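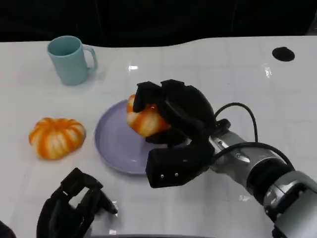
Hand closes well enough but drops things when the arm lifts

Posted in Workshop builds, December 11, 2018

I am building a two-arm bench setup in a shared workshop and have reached the stage of picking up objects and putting them on a plate. Each arm carries a black multi-finger hand with padded fingertips. The fingers are driven by hobby-grade servos through cords, one servo per finger and two for the thumb. The control board is a Limudano, sending standard pulses, 1000 microseconds for fully open and 2000 for fully closed.

Test objects are a mug and two small striped pumpkins. The mug is no trouble by the handle. The pumpkins are the problem. The fingers close over the top, the thumb comes round the front, and it looks like a sound grip. When the arm lifts, the pumpkin turns in the hand and slides out below the thumb, in most attempts before it is clear of the plate.

What I have tried so far:

Closing further. At 1402 the fingers touch. Past that the servos buzz and get warm, and the grip does not improve much.

Lifting more slowly. This helps a little.

Wiping the pads with alcohol. No difference that I could see.

The second hand is the same build and does the same thing. The cable to the hand loops up over the back of it, and I did wonder whether it was pulling on the wrist during the lift, but I have not tested that. Is this a matter of force, pad material or position?

Posted by clavcombe_bench

Position first, then pads. Force last.

A small pumpkin is wide and squat. If the fingers come over the top and the thumb sits in front, you are mostly pushing it down into the plate. As soon as the plate is no longer there to push back, the only thing holding it up is friction, and a ribbed, waxy skin does not offer much. You need the contacts at or slightly below the widest part, with the thumb opposite the fingers.

Try it by hand with the servos unpowered. Fold the fingers round the pumpkin yourself, lift the plate out of the way and see whether the shape alone will hold it. If it does not hold when you place the fingers, no pulse width is going to fix it.

Two practical points. The rim of the plate may be stopping the fingers from getting low enough, so test on the bare table before you go back to the plate. And a rib is a poor place for a fingertip. Turn the pumpkin until the fingertips drop into the grooves. You can rely on the grooves later, once the hand works on something smooth.

On the pads, alcohol is fine for cleaning but will not make a hard pad grip. I use 1 mm silicone sheet stuck over the original pad with contact adhesive. It wears through at the tip after a few weeks and has to be replaced, so do not use anything permanent.

Do not leave the servos stalled. If they buzz, back the pulse off by 20 microseconds at a time until they stop, and take that as your closed position for that object. A stalled servo of that size can cook its motor fairly quickly.

Posted by Ivanov

Check the cable as well. I had a similar fault at the Wivodport workshop and spent most of January changing pads. The loop was too short, and every time the wrist rolled it pulled the hand over by a few degrees. Unplug it, tie it out of the way and move the arm through the lift with the hand empty, then do the same with it plugged in. If the fingertips end up in a different place, lengthen the loop or clip it further back along the arm.

Cord stretch will do it too. New cord always gives a bit under load. Leave the hand closed on a block of foam overnight with the cords tensioned by the adjusters and the power off, then take up the slack in the morning.

Posted by wristroll

just use bigger servos

Posted by mk_tinker

Bigger servos would push the pumpkin into the plate harder — see the first reply.

Tested unpowered as suggested. With the fingers placed low and the thumb opposite, it holds. With them over the top it does not. I have changed the approach so that the hand comes in lower and from the side, and on the bare table it now lifts most times. On the plate it still catches the rim. Silicone sheet is on order, and I will look at the cable loop when I next have the bench.

Posted by clavcombe_bench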